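Two-Arm Workstations: Purchasing and Budget Questions

Prepared by the Mastlow Equipment Planning Office for departments considering a bench workstation in the coming budget year. Requests are due in March.

What kind of work should a department have in mind?

Handling of light household items, including thin plastic bags. Soft film creases and folds over itself, and departments should plan for tasks of this difficulty when selecting grippers.

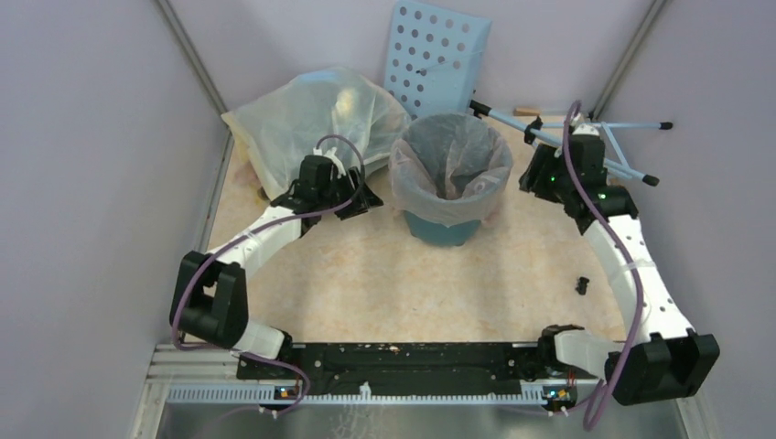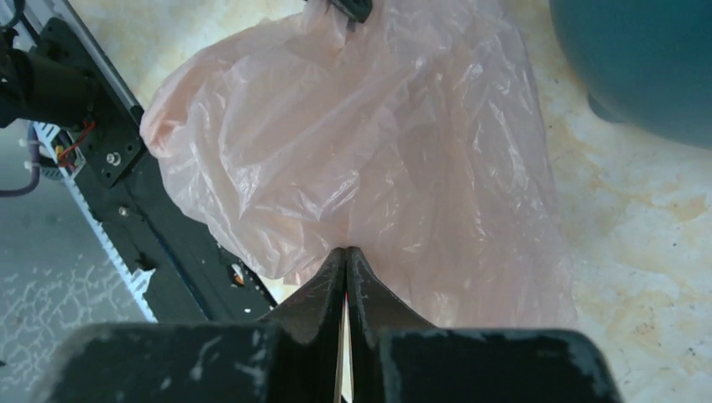
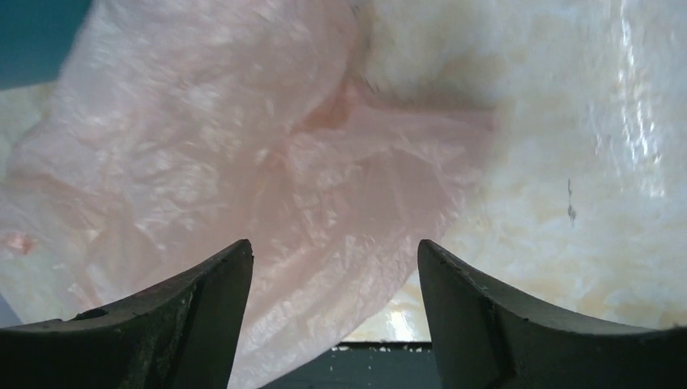
Plastic bag handling at a two-arm station.

How much floor space is required?

Reserve a clear area 262 cm wide, including access for service. Side and back walls are ordered separately.

What does the standard request cover?

Two arms, grippers, the base rail and installation. Floor mats, test items and trash bin liners are charged to the department's supply account.

Are spare gripper fingers included?

No. Fingers become scuffed and chipped in use, and each request should list 4 spare pairs. The Dundell catalog price is $150 per pair.

Is there an annual service charge?

Yes. The charge is $547 per station and is billed at the start of the budget year. It covers one inspection and the replacement of worn cables and ties.

May two departments share a station?

Yes, provided that one department is named as the owner on the form. The Nicholas Building stations are shared on this basis.

Who approves a request?

Requests are reviewed by Caradog Eynon, Equipment Planning. Incomplete forms are returned without review.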